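Noltberg Readers Forum > Nonfiction > Popular science

Thread: Books on sleep and memory - is any of it solid?

gadisa_m
I finished a popular book on sleep and memory last month and came away unsure what to believe. The author says a night of sleep after study is worth more than extra hours of study, and he says it on nearly every page. The notes at the back are thin. Has anyone here read further into this? I teach adults in the evening and would like to tell them something I can stand behind.

Gadisa Mamo

sosina_d
The basic claim is fine. People who sleep after learning word lists tend to remember more of them than people who stay awake for the same stretch. The size of the effect is where the popular books get loose. I would tell your students to stop at a decent hour and leave it there.

kahsay77
I disagree that it's fine. A lot of the older studies were small, and the awake group spent the day running into other things that could get in the way of the list. That is a different explanation from sleep doing some kind of filing work. The books treat these as the same thing.

sosina_d
They are different explanations, agreed. For a teacher the advice comes out the same either way.

kahsay77
For a teacher, maybe. The book was sold as an account of how the brain works.

fuad.ejigu
I read the Rornelero one, if that's the book you mean. Chapter 2 is decent. After that he moves on to children and school start times and I lost the thread. I did try his routine in October: read a chapter, lights out, write down what I remembered in the morning. Phone in the kitchen, nothing on the walls, no lamp by the bed.

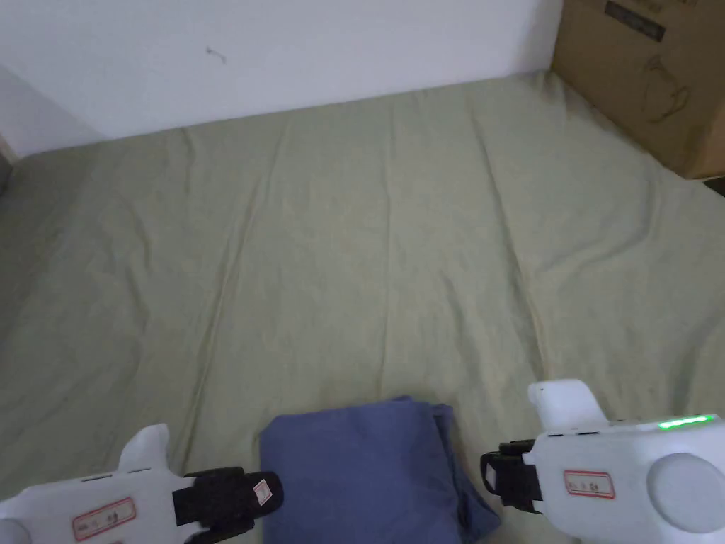
The bedroom. Box by the bed.

I kept it up for 2 weeks. Some mornings I could write a full page and some mornings three lines. I have no idea what that shows.

tsegereda_w
It shows that you wrote things down in the morning. Testing yourself is known to help memory without any sleep involved, so your routine mixes two things together. You would need to do the same test at night on some chapters and compare.

fuad.ejigu
Fair point. He doesn't mention that in the routine.

tsegereda_w
He does, in a footnote. I had to look for it - my copy has it near the end, well away from the chapter it belongs to.

gadisa_m
Yes, that's the book. I missed the footnote too. Is there one that deals with self-testing and sleep together?

gemechu_j
Try Trernari, the second edition. It is a textbook and reads like one, but each claim comes with the number of people tested and what the other group was doing. The sleep chapter is short. The price is bad, so look for it in a library.

kahsay77
Seconding Trernari. The author changed her mind on naps between editions and says so in the preface. I trust her more for that.

sosina_d
I found the nap section too cautious in the new edition. She throws out a good study along with several poor ones. We had a long argument over this in the old thread, the one with 949 replies, so I won't start it again.

fuad.ejigu
Adding one more from my room. Green sheet, gray headboard.

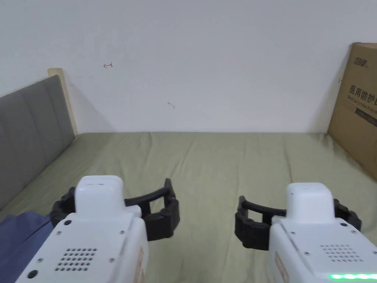

Same room, headboard side

gemechu_j
Thanks. I like the gray. Back to the books: Gadisa, if your library doesn't have Trernari, ask for it through interlibrary loan. Mine came in under a month.

gadisa_m
Request is in. I'll post again when I've read the sleep chapter.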